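The Cutlery Situation
A gallery in several unwilling parts

Posted Dec 7, 2023

We moved into the Bakke Street flat in September with 128 pieces of cutlery, a figure I know only because the removalist's form had a box for it and I was in a mood to be thorough. Two adults live here. You can do your own sums.

The kitchen is long and thin, and two people can pass in it if they like each other. Whoever laid it out was keen on cupboards down one side and had no strong views about where a fork might go. The drawers filled up in the first week with batteries, takeaway menus and the manual for an oven we no longer own. So the cutlery went into a shoebox, then a bigger shoebox, then (a low point) a colander.

This page is the record of putting that right.

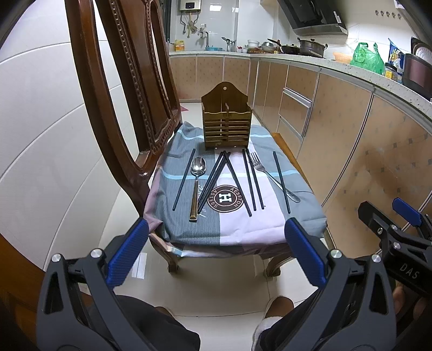
Eating tools needed a home on the table, and after a fortnight of looking I settled on a wooden caddy from Collus, the homewares place near the station that smells of candles. It cost less than the parking. The plan was a compartment each for forks, spoons and chopsticks, with knives banished to a drawer on safety grounds, mine mostly. I like the arched back and the little hole for hanging it up, though I have no hook and no intention of buying one. The chopsticks are a harder case. They will not lie straight for anyone, and three of them had got themselves into a fan beside the spoon before I'd made up my mind which slot was theirs. The spoon at least knows how to behave, and its wood-patterned handle goes nicely with the caddy, so it got first pick.

For the curious, the runners-up. The Clornine rotating tower came with a 12-month warranty and looked like something you'd find in a dentist's. The Findex drawer tray was very handsome and 121 millimetres wider than my drawer. I measured afterwards, as is my custom.

Still to come: the saucepan lids, which currently live wherever they fall, and the shelf over the fridge, where I believe there's a fondue set. If you have a fix for lids that doesn't involve drilling into tiles, the comments are open. Our landlord reads this too, so keep it clean.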